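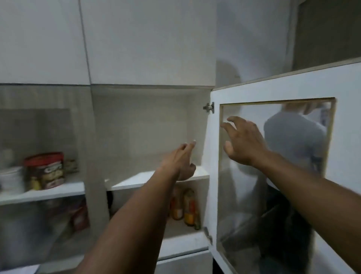
Clunk on 1-2 shift when cold, fluid change or valve body?

rustbelt_wagon
Hi all, long time reader, first real post. I have a Suvora wagon with the six-speed automatic and I love this car to pieces, but in the last month it has started banging into second when cold. One good clunk pulling out of my street, maybe another at the first stop sign, and then it's smooth as butter for the rest of the drive! No codes, no slipping, no leaks that I can find. I bought it used and have no paperwork for the transmission at all, so for all I know it's still on factory fluid.

My plan is a drain and fill and see what happens. My brother-in-law says I'll kill it if I touch the fluid at this age. Opinions?

titi_garba
Welcome! Do the drain and fill. The "new fluid kills old transmissions" thing comes from people who flush a box that's already slipping and then blame the fluid when it dies the week after. Yours isn't slipping. You'll only get part of the old fluid out with a single drain anyway, so it's a gentle change. I did three on my Fondel over one summer, driving a couple of weeks in between, and the cold shift got nicer each time. It's so satisfying to watch the stuff come out lighter!
Titilayo Garba

deadpedal
I'm going to disagree, or half disagree. Fresh fluid is fine, but a single clunk on the cold 1-2 that goes away warm is a classic sign of a worn bore in the valve body on these. Fluid may hide it for a while. You'll be back here in March asking the same thing.

rustbelt_wagon
Ha, okay. How much am I in for if it is the valve body? And can it be done with the transmission in the car?

silviu_v
Yes, in the car! It's a really fun job if you like fiddly work. Pan off, filter off, unplug the harness, and the valve body comes down in one piece. Keep the bolts in order because they are different lengths. I poke them through a piece of cardboard with the shape of the valve body drawn on it.

A remanufactured Nirham unit cost me 900 dollars, and they knock some of that off when you send the old core back. Mine has been perfect since. The reman ones have the bores reamed and sleeved, so you're getting something better than the original there, in my opinion.

deadpedal
Better than the original if the reamer was sharp that day. I've had one Nirham that was great and one that flared on 2-3 right out of the box. They did swap it without a fight, I'll give them that. But I still did the job twice.

silviu_v
Fair enough. Did you run the relearn on the bad one?

deadpedal
Twice. It was the part.

gearwhine58
Before anybody orders anything: CHECK YOUR MOUNTS. I had the same clunk, same gear, cold only. I had talked myself into a whole transmission. The rear mount was torn nearly all the way through, and the rubber was stiff enough in the morning to let the whole lump knock against the bracket. 70 bucks for a Jeon mount and an hour on my back in the driveway. I was grinning like a kid on the first drive!

Foot on the brake, friend watching from the side, shift from D to R and back. If the engine rocks a lot, there's your answer. Make sure the parking brake is set and your friend isn't standing in front of the car.

titi_garba
Oh good call, I always forget the mounts. Although on mine a bad mount clunked going into reverse too, hot or cold.

rustbelt_wagon
Now that you say it, I do get a thump going into reverse in the morning. I figured they all did that. Going out to look tonight!

Which fluid, by the way? The parts counter tried to sell me a universal one.

silviu_v
Use exactly what the owner's manual lists. And break the fill plug loose BEFORE you pull the drain plug, please. Measure what comes out and put the same amount back, then do the level check at the temperature in the service manual with the engine running and the car level.

deadpedal
Universal has been fine in two of my cars, but I agree there's no point gambling while you're chasing a shift problem.

rustbelt_wagon
Update, October 28, 2026. Rear mount is toast! There's a split I can get a fingertip into. New one is ordered, plus the right fluid and a drain plug washer. The reverse thump and the 1-2 clunk might be two different things, so I'm doing the mount first and driving it for a week before I touch the fluid. That way I'll know which one did what.

gearwhine58
YES. Torque the bolts with the weight back on the mount, not hanging, or you'll preload the rubber and be doing it again.

deadpedal
Mount first is the right order. I still say valve body, but I'd be happy to be wrong on this one. Post how the cold shift feels once it's in.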